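About Skukari

Skukari is a reseller and training company for engineering software. We work with small and medium manufacturers who design their own machines, tools and metal parts, and we help them to choose, install and really use the programs they pay for. Our office is in Rowbotham, on the second floor above the print shop, and the entrance is from the yard side.

How we started

The company began as the service department of Tirker, a maker of packaging machines. In those years we looked after 3 design workstations and one very slow plotter. Other workshops in the area started to call us with questions about drawings, file formats and lost licenses, and after some time there were more calls from outside than from our own colleagues. So the department became a separate company. Tirker is still our customer, and they pay the same prices as everybody else.

What we do

Most of our work is with product data management. A customer usually comes to us when two people have changed the same assembly, and the wrong revision went to the laser cutter. We look at how the files are stored, who is allowed to release a drawing, and what the purchasing people need to see. Then we set up the vault, move the old files and stay with the team during the first weeks.

We also sell and support Tudora, a program for checking tolerances and bills of material before a design is released. We have been a Tudora partner since August, and our engineers have passed both the technical and the sales exam.

The third part is training. Courses are for groups of six people at most, in our classroom or at your site. We prefer to use your own models for the exercises, if you can send them one week before. A certificate is given on the last day.

Our team and customers

Today we are 20 people, and more than half of us worked in a design office or on a shop floor before. We have 179 customers with an active support contract. Of these, 59 have fewer than ten employees, and we are happy to have them – a small workshop needs a clear answer just as fast as a big factory does.

Support

The support desk is open Monday to Friday, from 8 in the morning until 5:30 in the afternoon. When you write to us, please include your contract number and the exact version of the software. We answer by phone if the question is urgent, and otherwise by e-mail on the same working day. Remote sessions are included in every contract. Visits at your site are charged by the hour, with travel.

Page last updated: 14/01/2020

Comments (1) 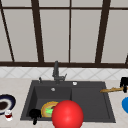

Rowbotham Gear Works: We did the move to the new vault with Skukari last year and our old revisions all came over with the right numbers. One question, does the Tudora course also cover sheet metal parts, or is it only for machined ones?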